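생활 속의 정리와 분류 8강 강의 노트
서랍 하나에서 시작하기

지난 시간에 과제를 내드리면서 제가 좀 걱정을 했어요. 집에 있는 서랍 하나를 통째로 비워 보고 그 안에 있던 물건을 전부 적어 오시라고 했는데, 막상 걷어 보니 다들 어찌나 꼼꼼하게 써 오셨는지 읽다가 밤이 늦어 버렸습니다. 어떤 분은 부엌 서랍 하나에서 물건이 57개가 나왔다고 하셨고, 그중 절반은 왜 거기 있는지 모르겠다고 솔직하게 써 주셨지요. 저는 그 '모르겠다'는 말이 참 반가웠습니다. 오늘 이야기가 바로 거기서 출발하거든요.

1. 분류의 기준은 누구의 것인가

우리는 보통 물건을 종류로 나눕니다. 가위는 가위끼리, 끈은 끈끼리. 가게에서는 이 방식이 잘 맞아요. 손님이 찾는 이름과 진열대에 붙은 이름이 같아야 하니까요. 그런데 집에서는 사정이 조금 다릅니다. 택배 상자를 뜯을 때 쓰는 칼은 문구류 서랍보다 현관 신발장 위에 있는 편이 훨씬 편하지요. 이렇게 쓰는 자리를 따라 나누는 것을 이 강의에서는 '자리 분류'라고 부르겠습니다. 종류 분류와 자리 분류, 두 가지 말은 기말 과제에서도 계속 쓰니 꼭 기억해 두세요.

나눠 드린 읽기 자료에 Lwazi Nkosi 선생님의 짧은 글이 들어 있습니다. 할머니 댁 찬장을 정리하면서 쓴 글인데, 단추와 씨앗 봉투가 한 통에 들어 있어서 처음에는 어리둥절했다고 해요. 나중에 알고 보니 둘 다 봄이 오면 꺼내는 물건이었답니다. 겨울옷을 손보고, 텃밭을 시작하고. 할머니께는 그 통이 '3월의 통'이었던 셈이지요. 저는 이 대목을 읽을 때마다 괜히 마음이 따뜻해져서 수업마다 한 번씩은 꼭 소리 내어 읽습니다(지난 학기에 들으신 분들은 또 그 이야기냐 하시겠지만요!).

2. 작은 통을 쓰는 법

이제 도구 이야기를 해 볼까요. 정리를 시작한다고 하면 많은 분들이 수납함부터 사러 가십니다. 저도 예전에 그랬고, 그때 사 놓고 안 쓴 바구니가 아직도 베란다에 있어요. 순서를 바꿔 보시기를 권합니다. 먼저 물건을 다 꺼내서 펼쳐 놓고, 묶음을 지어 본 다음에, 그 묶음이 들어갈 만한 통을 찾는 겁니다. 집에 있던 빈 통이면 충분합니다. 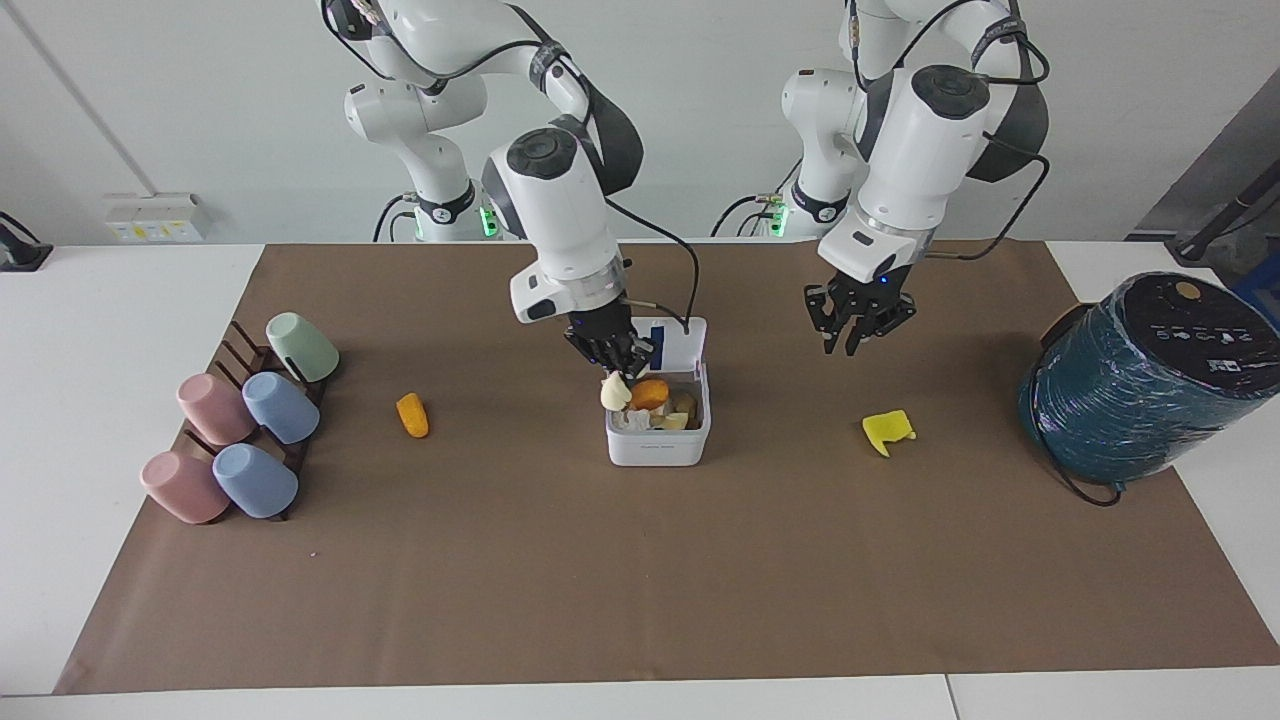 통의 크기도 생각해 볼 만한 문제입니다. 큰 통은 처음엔 시원시원해 보이지만 바닥에 깔린 물건을 자꾸 잊게 됩니다. 그래서 저는 한 손으로 들 수 있는 크기를 좋아해요. 통째로 들고 가서 쓰고, 통째로 제자리에 돌려놓을 수 있거든요. 바느질 도구나 약, 편지 봉투와 우표 같은 것이 특히 그렇습니다. 뚜껑은 매일 여는 통이라면 없는 쪽이 낫고, 철이 바뀔 때만 여는 통이라면 있는 쪽이 먼지 걱정이 덜합니다.

이름표는 되도록 식구들이 평소에 쓰는 말로 붙이세요. '전자기기 부속품'이라고 점잖게 써 놓으면 아무래도 손이 잘 안 갑니다. '충전기랑 줄'이라고 쓰면 아이도 알아보고 어르신도 알아보십니다. 글씨가 삐뚤어도 괜찮아요.

3. 애매한 물건들

어느 묶음에도 들지 않는 물건이 꼭 남습니다. 짝 잃은 나사, 어디 열쇠인지 모를 열쇠, 여행지에서 주워 온 돌멩이 같은 것들요. 이런 것을 억지로 끼워 넣다 보면 잘 지어 놓은 묶음까지 흐트러집니다. '보류' 통을 하나 마련해서 날짜를 적어 두시고, 21일 뒤에 다시 열어 보세요. 그동안 한 번이라도 찾은 물건이 있으면 그게 쓰이던 자리로 보내 주고, 나머지는 그때 천천히 정하면 됩니다. 추억이 담긴 물건은 이 규칙에서 빼셔도 됩니다. 그 이야기는 다음 시간에 따로 길게 하려고 아껴 두었어요.

다음 시간까지 해 오실 것

과제로 적어 오신 서랍 목록을 오늘 돌려드립니다. 같은 목록을 종류 분류로 한 번, 자리 분류로 한 번, 이렇게 두 번 나누어 적어 주세요. 두 표에서 자리가 가장 많이 달라진 물건을 하나 골라 왜 그런지 반 쪽 정도로 써 오시면 됩니다. 식구와 의견이 갈린 물건이 있으면 그 이야기도 꼭 넣어 주시고요.

과제는 317호 앞 상자에 넣어 주세요. 읽기 자료를 못 받으신 분은 수업 끝나고 앞으로 나오시면 드리겠습니다.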